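Work and Automation: Course Handout 6
Small-item handling and the people who do it

Purpose of this handout

This handout supports the sixth session of the module. It deals with the handling of small, light goods such as jewellery, key rings and charms, and with the changes that follow for staff when part of that handling passes to machines. Students should read it before the seminar and bring written answers to the two tasks at the end.

The case used throughout is Follance, a mail-order firm in Ukitham which sells fashion accessories. The firm lists 2539 separate articles. Most weigh very little, many have loose or hanging parts, and the range changes with the season. Until recently every article was picked, checked and bagged by hand.

1. The work before automation

Staff at the sorting benches took mixed goods from a delivery, separated them by type, looked for faults and placed each item in a bag. New starters reached the expected pace of 300 items a shift after several weeks. The skill involved was seldom written down. Experienced sorters knew which chains tangled, which tassels had to be lifted by the knot, and which coiled items would spring out of the bag if they were pushed in the wrong way.

Because this knowledge had never been recorded, it did not appear in job descriptions and was not reflected in pay. Students will recall from Handout 4 that work of this sort is often graded as unskilled when the employer has no means of describing it.

2. What was introduced

Follance bought a sorting cell named Budix. The cell moves single items from a tray to a bagging point. It was not programmed item by item. It was trained on recordings of people performing the same task with hand-held grippers, so that the opening and closing of the fingers, and the path taken towards the item, could be learned from human practice. Some recordings were made at the benches and others in ordinary rooms, where light, furniture and surfaces vary more than they do in a warehouse.

A session of this kind needs very little equipment. A shallow tray with a few small articles spread over it is enough: a chain with a crystal drop, a tassel charm and a coiled key ring each ask something different of the fingers. The coil is flat and open, the tassel has a knot at the top and a bead body below, and the chain has no fixed shape at all. The operator holds the gripper by its handle and approaches the tray as a hand would, but with two padded fingers in place of five.
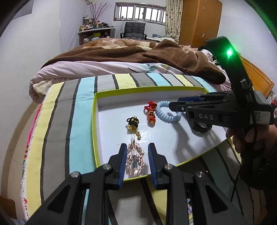

Mohamedi wrote in the margin of an earlier version of this handout that the section made the recording work sound easier than it is. After an hour with the gripper, the remark continued, the wrist tires well before the attention does, and a sorter who is quick with bare hands may be slow and irritable with a tool. The note also asked why time spent on recordings should be paid at the bench rate when the result is of lasting use to the firm.

Both points have been kept in view in what follows.

3. Changes for the staff

3.1 Tasks. The sorters now spend less of the shift moving single items and more of it on exceptions, that is, goods the cell has refused, dropped or bagged badly. Exceptions are by nature the awkward items. Several staff reported that the easy articles had given them short periods of rest within the shift, and that these had gone.

3.2 Pace. Under the former arrangement a sorter could work quickly for a time and slow down afterwards. The cell runs at a steady rate and the person beside it must keep to that rate. Follance answered complaints by placing a holding shelf between the cell and the bench, so that refused items could wait. The shelf was inexpensive and was, in the view of the staff, the most useful change made during the project.

3.3 Skill. Making recordings obliged sorters to explain their methods, in many cases for the first time. In all, 304 recordings were accepted for training. Staff were asked to label those that had gone wrong and to state the cause. A new grade, recording operator, was created as a result – though it was open only to those already on permanent contracts.

3.4 Ownership. The firm's first consent form covered the use of recordings for "the improvement of sorting". It did not say whether recordings could be passed to another company, or how long they would be kept. A revised form sets a limit on storage and requires fresh consent for any use outside Ukitham. It makes no provision for payment if the recordings are sold.

4. Points for discussion

The case is often presented as one in which machines replace hands. Students are asked to consider a narrower question: which part of the sorter's work was recorded, and which part was left out? A recording made with a gripper holds movement. It does not hold the decision to set a doubtful item aside, or the habit of warning a colleague that a batch is poor.

Students should also compare section 3.3 with the reading on craft apprenticeship. In both settings an experienced worker passes on a method. In only one of them does the learner later become a colleague.

5. Tasks for the seminar

Task A. Draft a consent form of no more than one page for staff who make recordings. Cover purpose, storage, transfer and payment. Use words that a new starter could follow without help.

Task B. Choose a manual task with which you are familiar and carry it out 25 times, noting each small decision you make. Mark those decisions that a recording of hand movement would miss. Bring your notes on paper.

Work should be handed in at the start of the seminar. Late work will be read but not discussed in class.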